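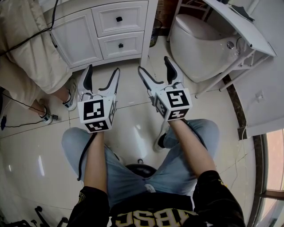 Prulow Cemetery Association
Minutes of the regular meeting, Thursday, January 28, 2021

Called to order at 7:00 p.m. by the chair. Quorum present. Minutes of the previous meeting approved with one correction: the plot transfer in item 4 was in Section C, not Section G.

1. Burial records
The paper register for the old section has been checked against the card file. 12 entries do not match. In most cases the date of death was entered as the date of burial. The clerk will correct the cards and leave the register as written, with a note in the margin. Three entries list a surname only (Liu, same row, no dates) and will stay open until the county copies arrive.

2. Obituary file
Grurano Funeral Home has offered its clippings for the years before the local paper closed. Accepted. Clippings will be scanned and filed by surname, then by year of death. Family-written notices will be kept as submitted – no edits to spelling or place names. Families may ask in writing for a notice to be left out of the public index.

3. Graveside services
Limit of 16 persons under the tent remains in effect. Others may stand along the gravel drive. Funeral homes are to give two working days' notice for winter openings. Motion to extend the limit through August failed, 2–3. To be reviewed at each meeting.

4. Marker foundations
Quote received from Droltura Monument for resetting the leaning stones in Rows 5 and 6: $3000, frost depth footings included. Approved. Work to start when the ground allows. Families on record will be notified by letter before any stone is moved.

5. Perpetual care fund
Transfer of $500 from general to perpetual care approved. Fee schedule unchanged.

6. Other business
Wreath removal date left as posted. The east gate latch is still sticking – carried over.

Adjourned 8:20 p.m.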